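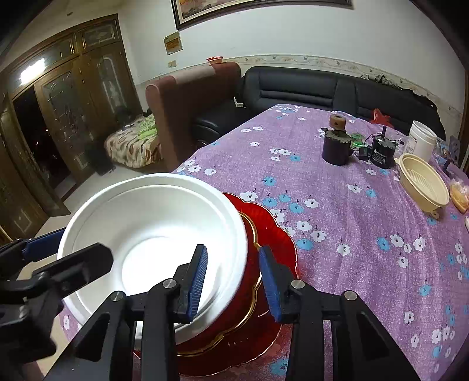

Bowl night, or what I did for my robotics club homework

Ok quick post, it's late and I have class in the morning. Club is back since September and this term our team (Trutis, yes we kept the name) is doing the table clearing task. Everybody takes the hand gripper home and records themselves picking up normal stuff with it. You squeeze, the fingers close, it logs. My share is 200 clips. Team total is supposed to hit 2260 before the judging round and last I looked at the sheet we had 1150. So. Behind.

Tonight was bowls. The white bowl sitting on the stack of red plates, the nice ones with the wavy gold edges. One finger inside the rim, one finger outside, close, lift, put down next to the stack. Sounds like nothing. It is not nothing.

Stuff I learned, writing it down before I forget:

The rim is thick and rounded so if you come in tilted the pads only touch at the top and the bowl swings. Come in straight down. Go deeper than you think.

The blue ribbed pads are way better than the flat ones we had last year. Ribs grab. The flat ones just slid off anything glazed.

Don't start closing while you're still moving. I did that for my first 20 clips and had to throw them all out, the bowl drags sideways and takes the top plate along. Scary noise.

Plates by themselves are a seperate problem. They stack so close together there's no gap for a finger. Trying to hook one of the wavy bits maybe? Will ask at the meeting.

Light matters. The inside of the white bowl goes super bright under the ceiling light and you kind of lose the bottom of it. I'm leaving it for now – the rules say normal house lighting and this is my normal house lighting.

Also on the table, the motors for our other thing, the Brodedano arm. The one with the wooden knob is the one I've been working on. Knob is so you can turn it by hand and feel if anything is catching. Still need to get the little green board talking to the laptop, it answers maybe one time in three. I think its the cable. It is always the cable. If anybody from the Tarkent team reads this and has a spare one please bring it, I will trade snacks.

The colander is next on the list. Then the jar with the lid. The jar should be easy, the colander I'm not so sure, flat rim but I don't know how much it bends when you squeeze. Bread or pastry in a bag is a bonus item, extra points for soft stuff, but I might eat it first.

To do before the meeting:
– rename files (Trevor, our upload script, hates spaces)
– finish bowls
– colander, both sides of the rim
– charge everythign
– put the red plates back where they came from, all of them, in one piece

More when I have numbers. Going to bed.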